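I've been arguing with Perihan Yüksel for most of a month over whether a small office should still pull network cable or just hang a few more access points and call it done. She's on the wireless side. I'm on the cable side, and I get grumpier about it every year.

Her case is a decent one. When Gradex moved into the old Domcombe building, the quote for wiring every desk made people choke on their coffee. Two hundred drops for a company where half the staff take their laptops to the couch! I'd have choked too. So they went wireless, and for the first few weeks it was lovely. 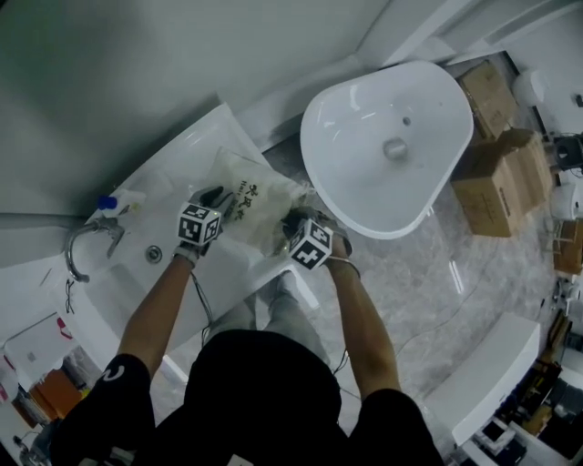

Labels are where I really lose my patience, though. You can talk me out of a drop at every desk, but please don't hand me a closet full of identical blue patch cords with nothing written on them. We expect better from a plastic bag - even a thin, half see-through one that ends up over a washbasin has dark printing on it, big characters and small ones too. A cord that carries the phones for a whole floor gets nothing, or it gets a strip of masking tape that says "NEW" from four tenants ago. I once spent three hours tracing one of those, and it went to a printer that had left the building.

Anyway, back to Gradex. The trouble came with the video calls, all starting on the hour, all fighting over the same air. They added access points, and guess what an access point needs? A cable! Aslı Uçar, who got stuck sorting it out, ended up pulling runs through a finished ceiling, with people working underneath, and that costs a lot more than doing it while the walls are open.

So my advice is still to pull the cable during the build. Skip the couch area if you like. Put two runs to every spot where an access point might go someday, keep each one under 100 meters, and write on both ends with a real label maker. Perihan says I'm living in the past, and she told me so on a call that dropped twice.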